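Section 7: First Pour Setup
Rakura Bar Arm, Henda wrist kit

Before you start, wipe the table. The wrist camera takes crumbs very seriously.

1. Switch on the arm and wait for the ready tone. Keep your sleeves out of it.

2. Open the gripper fully from the Tools menu.

3. Set one clear cup on the bare table ahead of the fingers and press Find. Clear cups are the hard case, so get the bad news early.

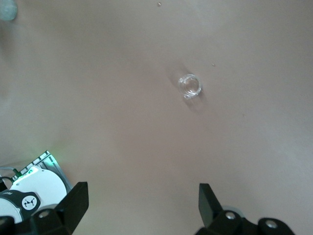

Can I use my own cups?
Any cup with straight or gently sloped sides will do, as long as it fits between the open fingers. Stemmed glasses are not supported, and the arm has strong feelings about flutes.

4. If Find gives error 1503, dim the overhead lights and try again. Two tries are enough. After that, see Section 16.

5. Swap the cup for the jigger. Stand it upright between the fingers and the cutting board, and keep the garnish on the board.

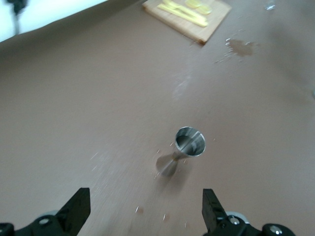 6. Press Learn Grip and let the arm close at its own pace, which is stately. Helping it along by hand voids the grip and starts the step over.

Note: Save the grip under a name you will recognize in July. "Test" is taken.

CAUTION: Run the first pour with water. Gin is not a calibration fluid, whatever your bar manager says.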